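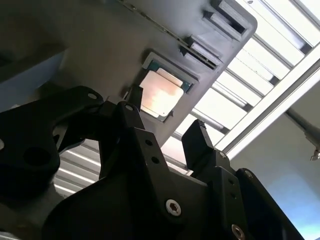 Processor seated in the pocket of a grey plastic tray.

Arkau Component Trays
Product reference 3782

Arkau trays are supplied by Clernunero to repair departments, colleges and records offices that need to store computer parts between removal and reuse. The range covers processors, memory and small expansion cards. Each tray is sold singly or in a boxed set, and all sizes share the same outer footprint so that they may be kept together in one cabinet.

Description

The trays are moulded in grey plastic with rounded corners. Parts rest in recessed pockets and are held clear of the surface on which the tray is placed. The finish is matt and will mark lightly with ordinary handling; such marks do not affect use and are not covered by the guarantee.

A plain label is supplied with every tray. Customers who already use a numbering system may ask for labels printed to their own pattern at the time of ordering. Labels cannot be added to an order after it has left the Mollville warehouse.

Sizes and packing

Single tray: one tray, one label, one clear lid.
Boxed set: 152 trays with lids and labels, packed in two cartons.
Cabinet insert: fits the Leiva two-door cabinet, sold separately.

Lids are interchangeable between trays of the same depth. Deep trays, intended for cards fitted with a bracket, take a taller lid and should be ordered under their own reference.

Use and care

Trays should be stored flat, away from direct sunlight and from radiators. They may be wiped with a soft cloth slightly dampened with water. Solvents, abrasive pads and dishwashers must not be used. Allow the tray to dry fully before a part is returned to it.

The standard tray is not sold as an anti-static product. Where a part is sensitive to static, it should be placed in a suitable bag before storage, and the usual precautions for handling should be followed by staff. Parts carrying remains of thermal paste should be cleaned before they are put away, as the paste is difficult to remove from the corners of the pocket.

Trays must not be stacked without their lids.

Ordering

Orders are accepted from account holders in writing or by telephone. Schools and public bodies may order against an official purchase number. Goods held in stock are normally sent on the next working day. Boxed sets are delivered to a ground-floor entrance only, and a signature is required.

Prices are given on application and exclude VAT and carriage. The price list is revised each May. Quotations remain valid for the period stated on them, whether or not a new list has been issued in the meantime.

Returns

Unused trays may be returned in their original packing. Trays with printed labels are made to order and cannot be accepted back unless faulty. Please obtain a returns number before sending any goods; parcels that arrive without one will be held at Mollville until the sender has been identified.

Enquiries

Questions about sizes, cabinet inserts or repeat orders should be addressed to Golnar Naseri, Product Support, Clernunero, quoting the product reference.

Page revised Aug 8, 2023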